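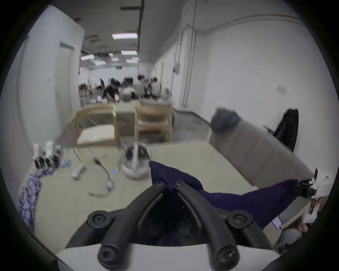

Progress report to the Guerra Fund: the Ruller mending and sorting room
Posted in November by the Ruller project office
Print this page | E-mail this page

Dear friends at the fund,

It hardly seems possible that another reporting period has gone by, but the kettle is on and the tables are clear enough to write at, so let me tell you how your grant has been spent. Of the $2000 you gave us, we have used $1662 so far, mostly on shelving, table covers, storage tubs and the better lamp we had been wishing for since spring (what a difference it makes after four in the afternoon!).

Clothes and linens are still the heart of it. We have now sorted and folded 531 pieces, and the dark ones, the navies and near-blacks that everybody seems to give away at once, finally have their own shelf. Folding is slower than people expect. A piece gets picked up by its corners, opened out on the table, looked over for pulls and thin spots, and then folded or sent to the mending pile, and we would sooner do it properly than fast.
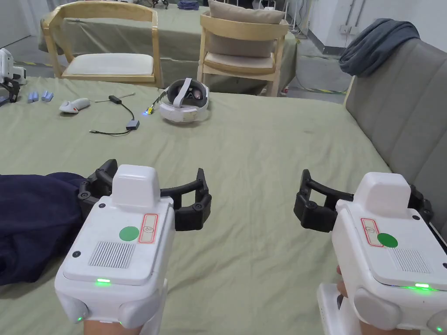
We did promise you a word on the cables, too. Small electronics come in with their cords in a tangle, and we lay everything out on a cloth so the little adapters and connectors don't roll off or get scratched. Each cord is matched with whatever it belongs to before it goes into a tub. The tubs came from Torer and the labels from Vokine, and I must say the labels have been peeling a bit, so we may go back to plain tape.

Still to do: a second set of shelves along the back wall, and 5 more table covers, as the present ones wrinkle terribly and want washing more often than we planned for. What is left of the grant should cover both, and we will send the receipts along with the next report.

Share this (5) | 0 comments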